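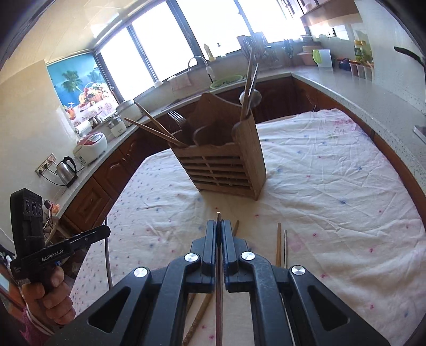
À qui s'adresse la formule de location proposée par Sallmont ?
Aux équipes qui souhaitent enregistrer des gestes manuels à l'aide de pinces portatives sans acquérir leur propre matériel, qu'il s'agisse d'un laboratoire universitaire, d'une petite entreprise ou d'un service de recherche interne.

Sallmont propose depuis septembre une offre de location dénommée Dato, qui réunit deux pinces tenues à la main, la formation des opérateurs et le contrôle des enregistrements. Tobiloba Igwe, responsable de l'offre, et Ese Adebisi, chargée de la formation, ont accepté d'en exposer le fonctionnement à notre rédaction.

La durée minimale de location est de 30 jours. Tobiloba Igwe reconnaît que ce seuil a été discuté en interne. « Nos premiers clients demandaient une semaine. Or la première semaine est presque entièrement consacrée à la prise en main, et les séquences que l'on conserve viennent ensuite. Nous avons préféré l'inscrire au contrat. »

Le contrat prévoit une séance de formation initiale de six heures, assurée dans les locaux du client ou à son domicile professionnel. Ese Adebisi insiste sur la place donnée aux objets ordinaires. « Les débutants veulent commencer par des tâches longues, préparer un repas ou plier du linge. Je leur demande d'abord de saisir une baguette, de la tenir droite, puis de la ranger. Un objet mince pardonne très peu : si les doigts se referment de travers, il pivote. »

Les exercices portent donc en priorité sur les couverts et les ustensiles de cuisine. L'opérateur travaille devant une table, les pièces étalées à plat et le porte-ustensiles à portée de main. « La nappe est acceptée, précise-t-elle. Un tissu qui fait des plis correspond à ce que l'on trouve chez les gens. Nous demandons seulement que l'on ne change pas de support au milieu d'une série. »

Interrogé sur la fatigue, sujet fréquemment soulevé par les utilisateurs, Tobiloba Igwe indique que les séries sont limitées à 60 minutes, pause non comprise. « Le poids n'est pas seul en cause. Le poignet reste orienté de la même façon pendant longtemps, et l'opérateur ne s'en aperçoit qu'à la fin. » Une consigne écrite sur ce point figure désormais dans le livret remis avec le matériel.

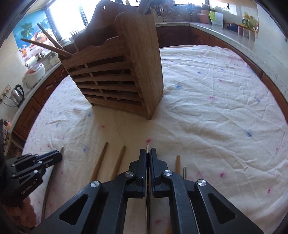 Page modifiée pour la dernière fois en novembre – rubrique Matériel et services

Le contrôle des enregistrements est confié à la société Ogunleye, partenaire de Sallmont. Chaque série transmise fait l'objet d'un avis : retenue, à reprendre ou écartée. Le délai de réponse annoncé est de deux jours ouvrés. « Il est tenu dans la plupart des cas, admet Tobiloba Igwe, sauf en fin de mois, quand tous les clients envoient leurs fichiers en même temps. »

Les motifs de rejet sont connus. Ese Adebisi cite les gestes trop rapides, les reprises en main au cours d'une saisie et l'usage de la main libre pour redresser un objet. Les pièces métalliques fines appellent une attention particulière. « Une lame étroite se prend entre les doigts de la pince comme une baguette, mais elle renvoie la lumière. Près d'une fenêtre, je conseille de faire un essai court et de le relire avant de lancer la série. »

Le cabinet Romau, qui a utilisé Dato pendant plus de 8 semaines, a relevé deux réserves dans son compte rendu : un livret jugé trop succinct sur l'entretien des articulations, et l'absence de pièces de rechange dans la mallette. Sallmont a répondu à la première par une fiche complémentaire. La seconde demeure à l'étude. « Nous ne souhaitons pas que le client démonte lui-même les bras – une vis mal resserrée fausse toute la suite, explique Tobiloba Igwe. Nous remplaçons la pince complète. »

L'offre n'inclut ni l'entraînement des modèles ni la fourniture d'un robot. Les enregistrements restent la propriété du client, et Sallmont s'engage à supprimer ses copies à l'issue du contrat. Les demandes de devis sont reçues par écrit. Une permanence téléphonique est assurée le jeudi matin.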